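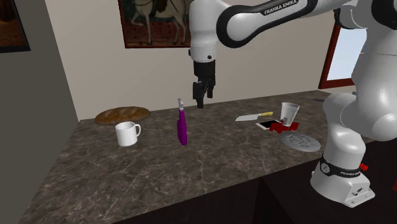

¡Clovberg ya se puede instalar en el móvil!

El miércoles por la mañana me saltó el aviso y no tardé ni un café en bajármela: Clovberg, la app para ver series y pelis que hasta ahora solo iba en la tele, ya tiene versión para Android y para iPhone. Ocupa casi 737 megas (un poquito tragona, sí), así que tuve que borrar unos cuantos vídeos para hacerle hueco.

De momento me gusta bastante. El buscador va rápido, las descargas se guardan por carpetas y puedes crear hasta cuatro perfiles con la misma cuenta. Lo que no me convence son los subtítulos, que salen enanos y no he encontrado dónde agrandarlos. Se lo pregunté por correo a Manon Petrenko, del equipo de soporte, y me contestó que el ajuste llega con la actualización de febrero. ¡A ver si es verdad! 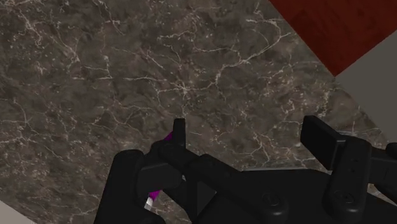

Qué móvil necesitas

En Android pide la versión 11 o superior. Mi tableta vieja se quedó en la 10 y ni siquiera me deja darle a instalar, una pena. La app es gratis con anuncios, y si ya pagabas en la tele entras con tu usuario de siempre.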